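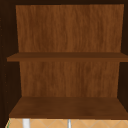

Colleen Lévesque：我这边的现象跟工单里写的不太一样。任务没有报错退出，进程还在，CPU 占用接近零，日志停在“读取批次”那一行就不再动了。手动杀掉重跑，有时能过，有时停在同一个位置。请先确认是不是同一个问题，再决定要不要合并。

Gareth Whiteley：是同一个问题，已合并。标题改为“Nurkard 夜间目录导出任务挂起，无错误输出”。下面按顺序整理，之前散在邮件里的内容以本工单为准。

环境
应用：Nurkard 目录服务，橱柜与厨卫分类，部署在 Mirnside 机房，2 个应用节点。
数据库：PostgreSQL，独立主机，与应用节点不在同一网段，中间经过一台 Flodberg 防火墙。
连接池：每节点上限 16，未启用借出前校验。
登记日期：2022年10月26日
优先级：中。前台浏览不受影响，下游收不到更新后的目录文件。

现象
导出任务每晚启动，先取分类树，再按批次读取条目，拼装 XML，最后写入共享目录。挂起时共享目录里只有临时文件，没有改名。临时文件末尾是完整的条目，没有截断。最近一次成功导出的文件含 1544 条，挂起那次的临时文件明显短一截，但每晚停下的位置并不固定。

已排除
磁盘空间：两个节点和共享目录都充足。
锁等待：挂起期间查 pg_locks，没有未授予的锁。
内存：堆使用平稳，GC 日志无异常停顿。
坏数据：把停下位置前后的条目单独导出，全部通过。
共享目录挂载：改写本地盘，照样挂起。

线程转储
在挂起状态下取了几份，导出线程的栈完全相同，停在 socketRead0，上一层是 JDBC 驱动读取响应。也就是说应用端认为查询已经发出，在等结果。同一时刻到数据库主机上看 pg_stat_activity，没有来自该节点的活动查询，连对应的会话都没有。应用端 ss 显示连接仍为 ESTABLISHED，发送队列非零，重传计时器在走。数据库端 ss 找不到这条连接。

两端状态不一致，问题应该在中间。

抓包
两端同时抓。应用端发出的查询报文到不了数据库，也没有收到 RST。在此之前，这条连接上有一段较长的静默，时间恰好落在任务拼装 XML 的阶段。拼装阶段会持有连接但不发任何报文，图片引用多的分类耗时最长。

查防火墙配置，TCP 空闲会话超时为 300 秒，超时后直接从会话表删除，不向任何一端发送通知。后续报文因为匹配不到会话而被静默丢弃。这条策略是 3 月换设备时带进来的，旧设备上的值大得多，当时目录规模也小，拼装到不了这个时长。

Colleen Lévesque：TCP keepalive 不是开着的吗？我记得驱动参数里配过。

Gareth Whiteley：驱动里 tcpKeepAlive=true 是生效的，但首次探测间隔取内核默认值，比防火墙的超时长很多，会话在第一个探测包发出之前就已经没了。数据库端的会话之所以不在，是那边单独调过 keepalive 间隔，探测不到对端后自行关闭。应用端没有调过，所以一直挂着。
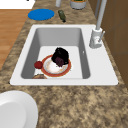

处理分三步，前两步已上线，第三步排在下一个版本。

一、应用节点调整内核参数 net.ipv4.tcp_keepalive_time，使首次探测早于防火墙超时，间隔和次数同时调小。参数写入 sysctl.d，不要只在命令行改，上次 Na 环境就是重启后丢了。

二、JDBC 连接串增加 socketTimeout。取值要大于最慢的正常查询，否则会误杀月底的全量统计。加上之后，就算再遇到静默丢包，线程也会抛异常退出，任务框架会按既有逻辑重试。连接池同时启用借出前校验，避免重试时又拿到一条死连接。

三、代码层面，拼装 XML 前先归还连接，需要时再借。目前整个导出包在一个只读事务里，原本是为了保证各批次读到同一份快照。拆开之后快照一致性要另想办法，初步打算先把条目 ID 和版本号落到临时表，再按表取数。这部分单独开任务，不在本工单跟踪。

没有采用的方案：让网络组把防火墙超时调大。能缓解，但该策略是全局的，其他业务也在用，改动审批周期长，而且目录再增长还会碰到。

验证
在测试环境用同样的防火墙策略复现。未改参数时，在拼装阶段人为加入休眠，必现挂起。应用第一步后不再出现。撤掉第一步、只保留第二步，任务抛出超时异常，重试后完成，总耗时大约翻倍，可以接受。

Colleen Lévesque：两个节点的 sysctl 都核对过了，值一致。有一个节点的旧连接是改参数之前建立的，ss -o 看不到新的计时器，是否需要重启服务？

Gareth Whiteley：需要。驱动没有单独设置间隔，连接沿用的应该是新值，但 keepalive 计时器要等当前这一轮走完才会按新值重排。重启连接池即可，不必重启主机。请在导出窗口之外操作，完成后在此回复。

Colleen Lévesque：已重启，新连接的计时器正常。昨晚的导出按时完成，文件已改名，条目数与后台一致。

Gareth Whiteley：收到。状态改为“观察中”。监控里补了一条告警：共享目录临时文件超过设定时长未改名即通知值班。告警阈值暂取保守值，误报多的话再调。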